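Small Arms Marking and Record-Keeping Between Ovell and Brilona

Project report, Group 2
Ülle Bite, Teófilo Nina, Ebere Wike
Supervisor: Ivars Paju
Submitted 26th May

1. Scope

The report compares how two neighboring port authorities, Ovell and Brilona, record small arms that pass through them in transit. Both apply the same regional transit agreement. The agreement requires a mark on each weapon, a matching entry in a register, and a notice to the next port before departure. It does not say what form the register should take, and the two ports have read that silence differently.

2. Material

We worked from the transit registers that both ports release on request. The combined set held 3,000 entries. After duplicate lines and entries with no serial number were removed, 1,445 remained. Ovell keeps one line per weapon. Brilona keeps one line per crate and attaches a packing list, so its entries had to be split by hand before the two sets could be compared. Eglė Ots checked the split entries against the original lists.

Customs manuals from both ports were read in full. The Brilona manual was last revised in August and still refers to an older version of the agreement in its annex on spare parts. 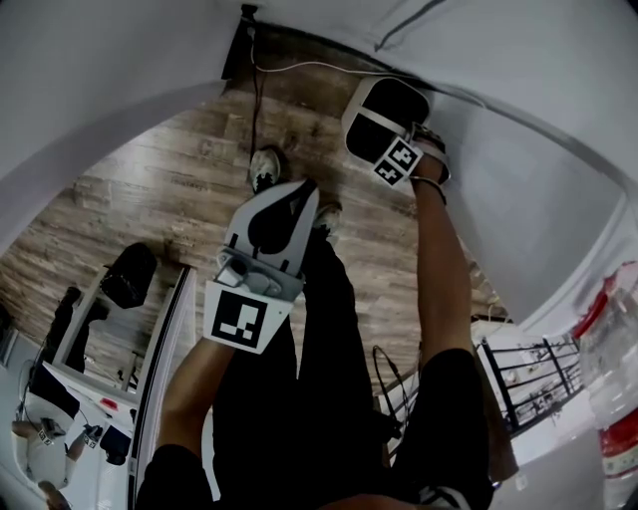

Figure 1. Hand-held grippers with marker tags, one in each hand.

3. Findings

Notices from Ovell generally reached the next port before the cargo did. Notices from Brilona were often dated the same day as departure, and several carried no time. The agreement allows 90 days for a receiving port to report a mismatch. Where a notice has no time, it is unclear when that period begins, and the ports have given different answers in their letters to each other.

Serial numbers were copied more reliably than import marks. In the Brilona lists the import mark is often entered once at the top of the page and assumed to apply to every item below it. For mixed crates this assumption fails.

Parts and components are the weakest area. Ovell registers frames and barrels separately. Brilona registers them only when they travel without a complete weapon.

4. Limits

The registers cover declared cargo only. Shipments that transfer at Barua without entering either port are left out. The text of the side letter on military cargo was not available to us.

5. Recommendations

Both ports should use one line per weapon and enter the import mark on each line. The notice form should have a required field for time of departure. The annex on spare parts in the Brilona manual should be brought into line with the current agreement before the next joint review at Ganddale.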